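The Second Life of the Odds-and-Ends Bin
At the Brurkville Reuse Center, small donations receive the same attention as the furniture

Every household has a collection of objects that belong to no particular room. They gather at the bottom of toy chests, behind radiators and in the drawer nearest the back door. When a family moves, they are usually the last things packed, and many of them come to the Brurkville Reuse Center in a grocery bag.

The center, which occupies a former seed warehouse on Stenier Street, is best known for its furniture hall. Its small goods section is less visible. Opened 12 years ago in a single aisle, it now fills most of the building's east side and supplies 18 schools and child care programs in the county.

Marjatta Koivisto has managed the section since its second year. Under her direction, loose items are no longer sorted on arrival by type. They are first placed together, in shallow lots, in metal bins on the sorting tables. Only then are they separated into toys, personal care, kitchen and general household goods.

"A mixed lot shows you how people live," Koivisto said. "When everything has already been divided up, you stop looking at the individual thing. We want each piece looked at once, properly, before it goes anywhere."

The bins themselves came from a bakery supplier that closed in Rilla. They are heavy, and staff members have considered plastic replacements more than once. The metal has remained in service, in part for the ease of wiping it down between lots.

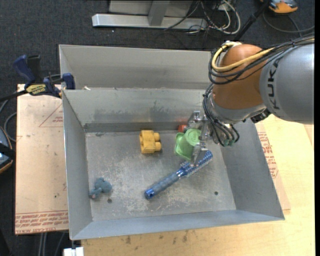
A mixed lot in one of the metal sorting bins, with a blue hairbrush, a yellow toy building block and a small plush toy.

Each category follows its own rules. Building blocks are washed in mesh bags and stored by size until there are enough to make up a set. The center does not attempt to match manufacturers exactly, but blocks that do not grip one another are kept apart. A finished set contains almost 22 ounces of blocks and is sold in a drawstring bag sewn on the premises.

Plush toys are handled more cautiously. Seams are checked by hand, and any toy with a loose eye or an open seam goes to the mending shelf. Those that pass are laundered and held for a week before they reach the sales floor.

Hairbrushes present a harder question. The center does not resell used brushes for personal use, a policy it shares with many thrift operations. Clean brushes with sound bristles are offered instead to the costume and craft programs at Onuoha Middle School, where they are used on wigs, felt and doll hair. Brushes in poor condition are discarded.

Alfie Sedgwick, who teaches the school's craft elective, visits the center twice each term with a written list. He rarely leaves with only what is on it. "I came for brushes in the fall and went home with a box of plastic cups and lids," he said. "Those became the roofs of a model village. The students still argue over who gets the wavy ones."

Plastic pieces of uncertain purpose are, in fact, the section's steadiest seller. They are placed in open trays near the entrance and priced by the scoop - a practice introduced as a trial and never withdrawn. Parents buy them for bath time and sandboxes, and teachers buy them for counting and color work.

The center asks donors to rinse small items and to leave them unbagged by type. Batteries, glass and anything with a sharp edge should be handed to a staff member at the door. Small goods are accepted during regular opening hours, and an additional Saturday intake will begin in April.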